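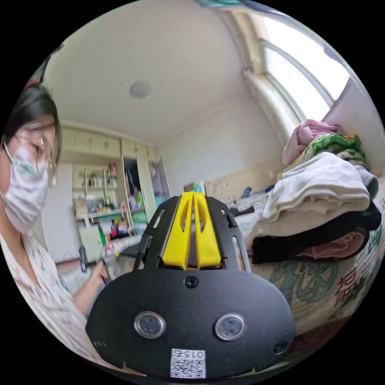 3. Methods and first results

Figure 2. Thin-framed glasses worn with a white disposable mask, ear loop type.

3.1 Who was asked

Survey opened May 16, 2020 in Furnotville and the two villages up the valley, Skuno and Umlow. Paper forms at the pharmacy and the bakery, the same form online. We hoped for 2,000 replies and got 2,596 after removing doubles. Older people answered more than we expected, under-twenties hardly at all. No weighting was done at this stage, see 3.4.

The main question was plain: do you wear glasses and a mask at the same time for more than an hour a day, and if yes, what do you do about the fogging. Of all replies 671 said yes to the first part. These are the "both" group from here on (Figure 2 for the type of mask most of them named). Cloth masks and tie-on masks went into a separate group, too mixed to say much about.

3.2 What people do about it

Free text answers, sorted by hand by V. Rantala using the Dehghan headings with two added. Soap on the lenses was the most common. Then pushing the glasses further down the nose, then tape over the top edge of the mask. A folded tissue under the nose bridge came up mostly in Skuno, where the pharmacy had put up a leaflet on it. Taking the glasses off altogether also common, and the one we worry about. Several of these people drive for work.

Wearing the mask below the nose was given as an answer too, but less than we see in the street. Likely under-reported. People know what the form wants to hear.

3.3 Follow-up talks

We rang 80 people from the both group. Short calls, same six questions, notes typed up the same evening. No recordings. Most had tried more than one fix and gone back to doing nothing. Reasons: soap has to be redone after every break, tape pulls at the skin, no time. Shop staff were the most annoyed of anyone, cold store to warm till and back again all shift. One respondent in Umlow had gone back to an old pair with bigger lenses and said it was worse.

Nose wire: nearly all knew there was one, far fewer had ever pinched it. We should of asked this on the main form and did not. It is on the September form.

3.4 Limits

Self-report throughout. No check on how a mask was fitted or what the lenses were coated with, and coating probably matters a good deal. The bakery forms ran out in the first week and were reprinted without question nine, so question nine is online and pharmacy only. Room temprature was not asked. Weighted figures by age and village are in Appendix B, to be read with the above in mind.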